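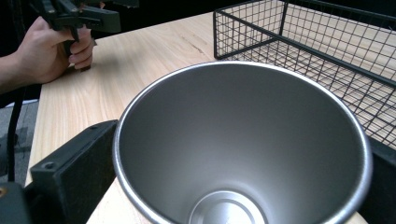

Stullgate Town Forum > Local Government > Ballot question on county procurement

mqaisi
Has anyone read the full text of the procurement question going on the ballot? The county would be barred from signing with any vendor that "participates in a boycott of a lawful jurisdiction." The term is defined in section 2, and the definition is wider than the summary on the mailer. It covers declining to renew a contract, with no test for motive. I would like to hear from someone who has worked in purchasing.

abreathnach
I did county purchasing for 11 years, until last August. The current rule is lowest responsible bidder, with a certification page. The proposal adds a second certification, signed under penalty of perjury. Contracts under $1,000 are exempt. Everything above that needs the form, including one-time purchases such as road salt or printer service.

Our vendor list had 479 active names when I left. I would expect the small ones to skip the form and stop bidding.

dmacgiolla
That last part is a guess. Herkamitz County has had nearly the same language in force for two years and the number of bids per solicitation did not drop. Their annual purchasing report has a table.

abreathnach
The Herkamitz table counts bids received. It does not count separate bidders. One firm bidding on four lots shows as four.

dmacgiolla
Fine, but then it doesn't show a drop in bidders either. You are asking people to vote no on a number neither of us has.

s_carroll
The bigger problem for me is enforcement. Section 5 lets any resident file a complaint, and the county attorney has 10 business days to respond in writing. There is no filing fee and no limit on repeat complaints against the same vendor. Doherty Paving would get one every week from the same two people who already write in about the Uvness Road contract.

mqaisi
Section 5(c) allows summary dismissal of a duplicate complaint. It still has to be logged and answered, though.

s_carroll
Right, and the answer has to be in writing. So the staff time is the same.

eimear_on
I support the measure and I think section 5 is badly drafted. Both can be true. The county should not be paying firms that use contract decisions to punish people for where they live. I would have written in a motive test and put complaints through the existing bid protest process, which has deadlines and a form already.

dmacgiolla
A motive test makes it unenforceable. Nobody writes the motive down.

eimear_on
Courts decide motive in employment cases all the time. Emails, meeting notes, timing. It is slower, but a company that dropped a client over late payment shouldn't have to defend itself under a boycott rule.

abreathnach
Agree with Eimear on the protest process. Also note that section 7 says the commission can't amend the measure for four years -- so whatever is wrong with section 5 stays wrong until then.

mqaisi
I missed section 7. Is that four years from the vote or from the effective date?

abreathnach
Effective date, which is 90 days after certification.

dmacgiolla
Still voting yes. I'll look for the Herkamitz bidder list and post it if they release it by name.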